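Bevton Bathroom Set

Version 3, November 2019. Maintained by Carmela Fabbri.
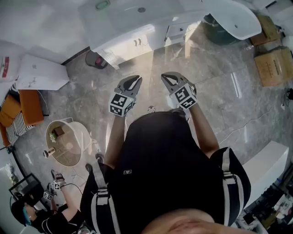

The set covers small jobs done in home bathrooms: picking things up off the floor, clearing the vanity top, putting items back in a cupboard or drawer, emptying the bin. It holds over 1,000 clips from 13 bathrooms.

What is in the rooms

Every room has a basin and at least one cupboard. Floors are tile or vinyl. Scales, wastebaskets and cardboard boxes were left where the household keeps them. The larger furniture was not moved between clips, so a vanity or a cabinet can be used to work out which room a clip belongs to.

Tasks

pick_floor: lift a small item from the floor and set it on a surface
clear_top: take items off the vanity top
put_away: place items in a cupboard or drawer and close it
bin: take out the liner and fit a new one

A clip has one task label. If two jobs run together, the label is for the first.

Layout

rooms/ has one folder per bathroom
labels.csv has clip name, room, task and start time
items.txt lists the item names used in the labels

Known problems

Glossy tiles throw back bright streaks of light, and small white items are easy to lose against them. In the Justetti rooms, 15 clips have the wrong drawer named in put_away. The labels will be corrected in the next version.

"Wastebasket" and "bin" are both used in items.txt. Treat them as the same thing.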